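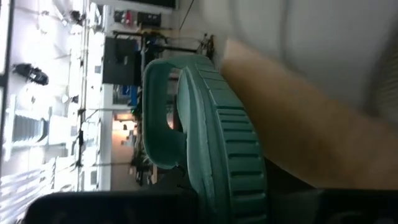 Home | News | Workshops | Contact

Feb 9, 2018
By Reet Lapiņa

Bring Us Your Tired Handles!

Our small appliance bench is back at the Gundlow hall, and we couldn't be happier. Last July the bench ran for just 2 hours and people were still coming in as we packed up, so this time we have 3 (and more chairs).

Anything with a plastic housing and a handle is welcome, especially if the slots have filled up with dust. Darius Rätsep loves a clogged vent. He'll show you how to clean between the ribs with a soft dry brush, and he's happy to let you do most of the brushing yourself!

Please unplug things at home and let them cool before you bring them over. Chargers and loose attachments should come too, in a bag with your name on it. Liis Sproģis is keeping the sign-up sheet by the door.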